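Kasari Striped Bed Cover, item 951

Sold by Tripathi Bed and Home

Hi, Neelam Pant here. I buy the bedding for the shop and I write these pages too, usually in the evening with a cup of tea, so forgive me if I wander off a little.

The Kasari is the loudest thing we sell and I love it. If you've been sleeping under gray for years and you're a bit tired of it, come and have a look at this one! It has purple, lime green, light blue, white and gray going across it in stripes, with fruit and leaves printed all over, and somehow my eyes never get bored of it. I put ours on the big bed last September and it's been on and off the line ever since.

It comes as a flat cover with 2 matching pillowcases in the same print. There are no buttons or zips anywhere on it, and no ruffle. You throw it over, tuck it in wherever you like to tuck, and the bed is made. (My mother says it isn't made until the corners are folded. She can come and fold mine any time she likes.)

The thing customers tell me most often is how well a busy print copes with a bed that gets lived on. Ours is where everybody ends up. People read on it, sort things on it, empty their pockets on it and drag every soft toy in the house up onto it. On a plain white cover all of that would make me itch. On the Kasari a candy wrapper in red and gold foil, a tissue and a blue face mask hardly stand out from the fruit, and I can walk past and pretend I haven't seen them for another hour.
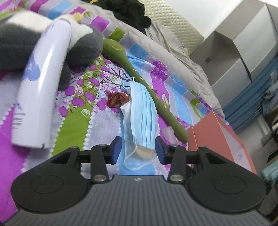 The print

It's made up of bands, and every band has a little something different going on. You get clusters of purple fruit with small green leaves and dark branches, and then the stripes with the zigzag edges, which are my favorite part. In other places there are vines and leaves drawn in white outline on the purple, and there are flowers as well. The repeat is a long one. I've had people ring up thinking they were sent a different design from the one their sister bought, and all that happened is that they were looking at opposite ends of it!

A word on color, seeing that screens are all over the place. The purple is a real magenta purple, very bright. The green looks limey next to the blue and more like olive when the light's low. If you're trying to match curtains to it I'd wait until you have it in your hands, or ask me for a swatch. I cut those myself and they go out in the ordinary mail.

What it feels like

It's 100 percent cotton in a plain weave, on the light side. Crisp for the first few nights, then it goes soft and stays soft. It does crease, I won't pretend otherwise, and a thin cotton like this will show a rumple wherever somebody has sat down. The pattern hides a lot of that. If you like a bed that looks ironed all day long you'd be happier with the Warnotard, which is heavier and hangs straighter, only it comes in cream and navy and I find it a little solemn.

It isn't warm on its own. I treat it as a sheet in summer and as the pretty layer over a blanket the rest of the year, and I've also used it as a picnic cloth, which I'm not supposed to recommend but it washed out fine.

What's in the pack

One Kasari flat cover, double or king
2 pillowcases, envelope back
A spare strip of the fabric for patching
A care card (you'll lose it, so everything on it is further down this page)

The pack doesn't include a fitted bottom sheet. I sell the Jurkel fitted sheet for that, in plain light gray, and the two look good together. The gray is quiet enough that you can let it show at the side.

How I put it on a big bed

Our bed has a cream padded headboard with a diamond quilted front, and I worried the stripes would fight with it. They don't! Something pale and glossy at the top gives all that purple somewhere to stop. With a dark wood headboard I'd fold the cover back a bit further and let some of the plain sheet show.

I run the stripes from the foot toward the pillows, and I fold the far end over so there's a band going across. You can run it the other way, the print has no right way up that I've ever been able to find. Sideways makes a narrow bed look wider, if that's something you need.

And please do use the bed for tidying. It's the best table in the house for it, flat and big and at a nice height for your back. I bring a big open box over, put it on the cover and spread everything out beside it where I can see it: cables and plugs, the long green plush with the little yellow marks, the small panda. Cables first, because they wander off. Soft toys last, since they squash down on top. Whatever doesn't go in the box goes back to the room it came from, or (more often, in our house) stays where it is until bedtime.

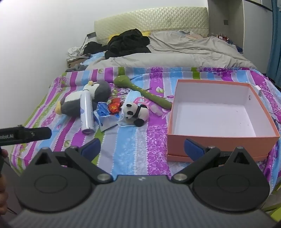
Kasari care notes, 2 min read

Wash it on its own the first time. The purple gives off a bit of color in that first wash and I would hate for your good shirts to find out. After that it can go in with other darks and brights, cool or warm, never hot. Ordinary detergent is fine. Skip anything with bleach in it, and skip the softener too, which leaves this cotton feeling oddly slippery.

Turn the pillowcases inside out. The cover itself is too much of a wrestle to turn, so I just fold it in half with the print facing in.

Line drying is best. Give it a good snap when it comes out of the machine and hang it by the short end, and most of the creases will drop out by themselves. If you use a dryer, take it out while it's still slightly damp. Iron on the back if you iron at all.

Check it over before you wash it, please. I mean it! A tissue that goes through the machine on this cover will leave white fluff in every single stripe, and foil wrappers have sharp little corners. Run your hand across the whole thing first, and under the pillows too.

Small marks come out with dish soap and cold water if you catch them the same day. Ink I've never beaten. I have a king cover with a blue pen line on one of the green leaves and after a year I can't find it myself unless I go looking.

Sizing

Take the size of your mattress, and if it's a deep one go up. The double gives a decent drop on an ordinary double bed and barely any on a deep mattress with a topper. The king is generous. It will shrink a touch on the first wash, mostly in the length, and I've allowed for that in the sizes we list.

If you want it to reach the floor on both sides, this isn't the cover for you. I've asked for a bigger one. They're thinking about it.

Ordering and returns

We have both sizes in the shop as of Mon 2 July, more in double than in king. Orders go out in a flat paper parcel, so it should fit through most doors. You can send it back unwashed if the color isn't what you hoped for, pillowcases included, and I'll swap it for the Warnotard or refund you, whichever you'd like.

Swatches are free, one per household. Write to me through the shop form, put Kasari in the subject line and tell me which stripe you're trying to match, or I'll just send you the purple.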